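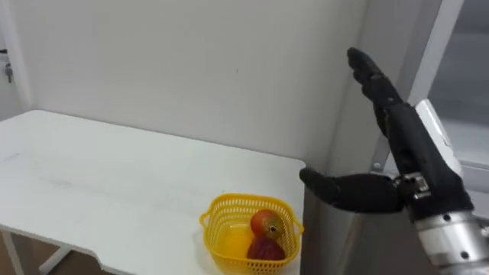 Confesso que passei muitos anos a guardar fruta sem pensar no assunto. Chegava do mercado, despejava tudo na gaveta de baixo do frigorífico e ia à minha vida. Só comecei a reparar no caminho que a fruta faz dentro de uma cozinha quando dei as primeiras aulas de conservação de alimentos, e a primeira coisa que aprendi foi a olhar para a mesa. Uma mesa branca como esta, já um pouco riscada e com as suas manchas cinzentas, serve lindamente: vê-se logo qualquer pingo de sumo, qualquer folha solta, e o cesto da fruta tem onde pousar enquanto decidimos o que fazer com ela.

É desse momento de decisão que trata o capítulo 8. No anterior falámos de cereais e leguminosas, que são uns santos: fecham-se num frasco e esperam por nós. A fruta não espera. Continua a respirar depois de colhida, perde água, amolece, muda de cor, e cada espécie faz isto ao seu ritmo (e com o seu feitio, diria a minha colega Samah Badawi, com quem escrevi a segunda metade do capítulo). Vamos ver porque é que umas amadurecem fora da árvore e outras ficam como estavam no dia da colheita, o que é o etileno e como organizar prateleiras e gavetas sem ter de decorar tabelas.

8.1 Antes de abrir a porta 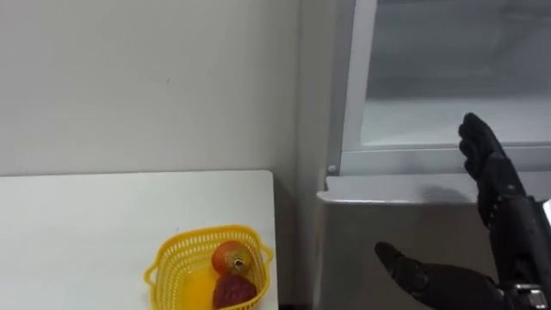
A regra que dou sempre aos meus alunos é separar primeiro e arrumar depois. Parece pouca coisa, mas poupa imenso trabalho! Com o frigorífico aberto ao lado da mesa, e duas frutas tão diferentes no mesmo cesto amarelo — uma lisa e brilhante, entre o laranja e o vermelho, a outra escura e de casca rugosa —, convém perguntar a cada uma em que ponto está. Uma pele lustrosa diz-nos pouco sobre a maturação, por isso é preciso pegar na fruta, sentir-lhe o peso, carregar ao de leve junto ao pé. Um dióspiro ainda rijo, por exemplo, quer uns dias de bancada; se já cede ao dedo, vai para o frio e come-se depressa.

Gosto de cestos perfurados para esta triagem, porque deixam passar o ar e lavam-se num instante. As taças fundas são mais bonitas, concordo, mas a fruta de baixo fica esmagada e só damos por ela quando cheira. No caderno de exercícios encontram uma ficha para registar, durante uma semana, o que entra e o que sai do vosso cesto. Preencham-na mesmo, vamos precisar dela na secção 8.4.
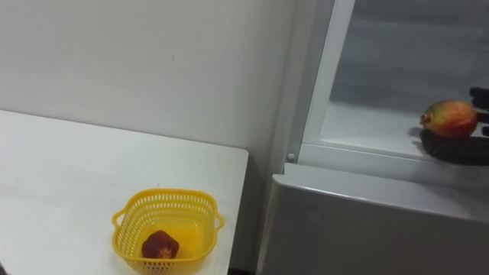
Figura 8.3 — Fruto vermelho-escuro, provavelmente uma romã, num cesto perfurado ao lado do frigorífico aberto.

A romã merece uma palavra à parte. A casca grossa protege os bagos muito melhor do que imaginamos, e uma romã inteira aguenta bem mais tempo no frio do que um pêssego ou uma framboesa. Depois de aberta a conversa é outra: bagos em caixa fechada, no frigorífico, para comer nos dias seguintes. Voltaremos a ela quando falarmos de perda de água, e nessa altura vão precisar de uma balança de cozinha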